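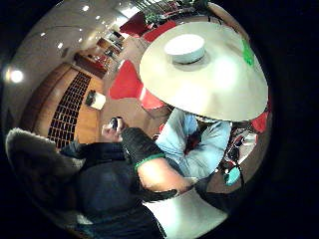 Checked and written up by Hacer Erdem
2021-05-25

Pidau Community Rooms — Walk-Through Safety Checklist, Ground Floor

Marks used: OK, FIX (repair before the next check), WATCH (look again in December).

Entrance and hallway

Front door closes and latches by itself — OK
Door mat lies flat — FIX. One corner curls up. Tape is not a repair, please replace the mat.
Exit sign lit — OK
Hallway clear to full width — FIX. Two boxes of Vuremo paper towels were stacked by the back door. Moved to the closet during the check.

Meeting room

Ceiling lights and shades secure — OK. Wipe the tops when the ladder is out.
Chairs steady, no loose legs — OK
Outlet covers in place — WATCH. The cover by the window has a hairline crack.
Windows open and lock — OK. The left one is stiff.

Kitchen

Extinguisher charged, pin and seal in place — OK. Tag number 2502.
Hot water at tap — OK
Stove shutoff labeled — FIX. The label has faded. Jakab can print a new one with the next order.
First aid kit stocked — FIX. Low on gauze and burn gel. Tweezers missing.

Storage and electrical

Panel door opens fully — OK
Breakers labeled — WATCH. Number 4 says "spare" but it feeds the porch light.
Smoke alarm sounds on test — OK. Tellex unit, new battery put in.
Nothing stored within reach of the heater — OK
Key 351 on its hook — OK

Comments

The mat and the stove label are left over from the last check. Do those first. The paper towels can stay in the closet, but keep them off the top shelf — it is only rated for 100 pounds and already holds the folding tables.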